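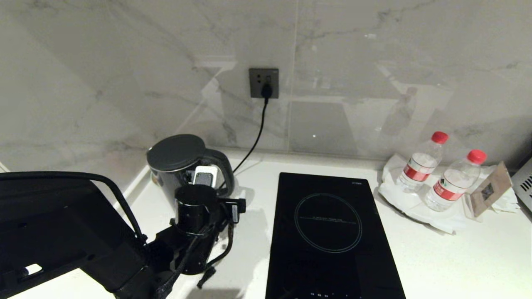

Unit 2: Small appliances on the counter

Kitchen Basics, Gredville Adult Evening Program

This unit covers the electric kettle and the single induction cooktop. Read it before the Saturday session at the Trerkness building.

Placement. The kettle goes near the wall outlet, and its cord stays behind it — never across the glass of the cooktop. Leave room in front for the cooktop to lie flat.
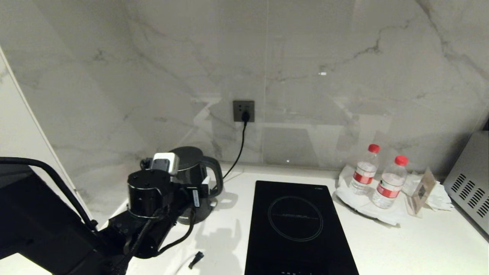

Unit 2, page 3

Kettle. The lid is closed and the base sits level before the kettle is switched on. Fill at the sink, not on the base. Lift by the handle only.

Cooktop. Set the pan inside the printed ring. The glass takes heat from the pan, so wait before wiping it.

Backsplash. Glossy tile shows every splash. Use a damp cloth first, then a dry one — no scouring pads.

For next time: read the label on a kettle at home and copy down the wattage. Bring the Mertens worksheet.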